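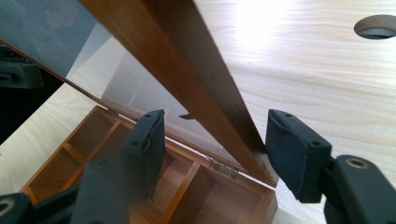
Notes for Friday talk — Dernmont, afternoon slot. Teaching by hand, what we learned on the lid tasks. Rhea clicks, I talk. 25 min is NOT enough so skip the bits marked skip.

OPEN
Say hi, thank Pacita for the room. Don't do the long intro of Gronolley, they've read the page.
Start with the question. Who here has tried to show a robot something? Hands. Who did it with a joystick? Who just grabbed the arm? Who used a gripper held in the hand, no robot at all?
Wait for hands. Don't rush it.

THREE WAYS WE TRIED
1. Pushing the arm around. Feels natural for the first ten minutes. Then your shoulder hurts. Also your own body is in the way of every camera.
2. Remote control. Danilo is good at it, the rest of us are bad at it. Slow. You lose the feel of the thing — you find out the lid is stuck by watching the arm bend.
3. Hand-held gripper, camera on it. Fast, cheap to hand to a new person. Catch is you can do things with your wrist that the robot's wrist can't. More on that later, dont get into it yet.

WHY LIDS
People expect cups and blocks. Lids are harder and more useful.
The task: box with a hinged lid, wood rail with a clear panel in it, little compartments inside. Open it, close it.
Sounds like nothing. But:
 — lid moves on an arc, hand wants to go straight up
 — fingers have to go either side of the rail, not much room for error
 — clear panel throws reflections, picture changes as the lid swings
 — the hinge decides where the lid goes, you only get to follow
Say that last one slowly. It's the main point of the first half.

THE NUMBERS (short)
109 demos recorded by hand over the whole run. 87 kept.
Where did the others go? Mostly the demonstrator changing grip halfway through. Some started with the lid already moving. A few were me talking to somebody and stopping mid swing. Own up to it, gets a laugh.
6 people did the recording. Don't put names against the bad ones!!

WHAT GOOD DEMOS LOOK LIKE
Slow down before contact. Everybody speeds up there, no idea why.
Square up to the rail first, then close the fingers. If you pinch while still turning, the policy learns to pinch while turning, and it does it worse than you.
Let the lid lead. Loose wrist.
Finish the move. Open the fingers, back off, THEN stop recording. Wenceslao kept cutting at the release and for a week we had an arm that would not let go of anything. Tell this one properly, it's a good story, the arm just sat there holding the lid.
Vary the start. Box turned a little, box nearer, box farther, lid at a diffrent angle. Not wild, just not the same each time.

SKIP IF LATE: lighting. Bright patches on the table plus a shiny panel. We moved the box around instead of fixing the lamps. Štefánia disagrees, she would fix the lamps. Let her say so if she's in the room.

THE WRIST PROBLEM
Back to number 3. Your hand can twist, lean, come in low under the lid. Arm on the Bunora bench can't reach some of those poses. So a perfectly nice demo plays back as a joint limit.
What we do now: check each demo against the arm before it goes in the set. Takes almost no time. Should have done it from day one.
Also we tell people — keep your elbow where the robot's elbow would be. Show it with my arm. Everybody copy. Looks silly, works.

REMOTE CONTROL STILL HAS A PLACE
Do not bash it, Javier people are in the audience and that's what they use.
We use it for fixing. Arm gets into trouble near the rail, Danilo takes over, gets it out, we keep that piece. 2 sessions of fixes did more for closing the lid than another pile of clean demos would. My opinion, say it's my opinion.

QUESTIONS I WILL GET
How many demos do I need? — depends, start small, look at failures, record for those.
Does it work on other boxes? — not yet, the rail thickness matters a lot. Be straight about it.
Can a beginner record? — yes, give them a practice round and throw that round away.
Why not simulate? — pass to Rhea.

END
Offer the gripper around the room. Somebody watch the cable. Anyone who wants to try the box, come up front, one at a time pls.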